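Picking Up Soft Fruit with the Groltlow Hand Grippers

If you've followed along since June, your pair should be bolted together by now, and I hope your knuckles have forgiven you!

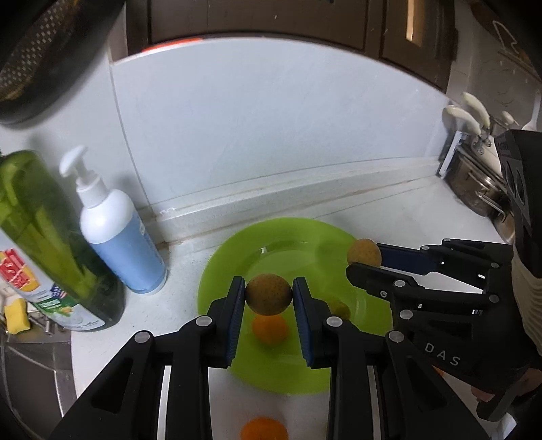
Start with small fruit, the kind that rolls when you breathe on it. Close the jaws slowly until the pads just touch, then give the handle a tiny bit more — you'll feel it. Lift, hold for a slow count of 6, and set it back on the plate. Oil the pivot pins after every 500 squeezes or so.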